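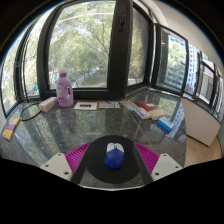 Seite 4

Thema: Handgreifer anschaffen – was einplanen?

Wumow
Hallo ihr Lieben, wir wollen im Dezember bestellen und ich rechne mir schon die Finger wund. Das Gatisance-Set liegt bei 369 Euro, das größere bei 734. Mir würde für Kleinkram wie eine Computermaus ja das kleine reichen – oder spare ich da am falschen Ende?

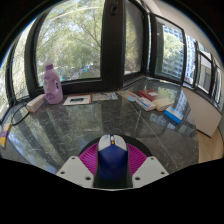 Re: Ersatzteile mitrechnen!

Rakness
Da muss ich lieb widersprechen, nimm das große! Schau dir die gerippten Fingerpads in Magenta an, die kosten mich einzeln 40 Euro das Paar, und ich hätte gern immer welche in der Schublade,

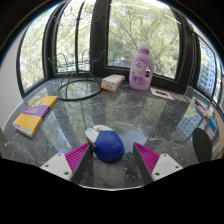 genau wie Schrauben und ein zweites Ladegerät.

Sepúlveda
Sehe ich anders. Klein anfangen, den Rest erst mal zurücklegen, Wumow!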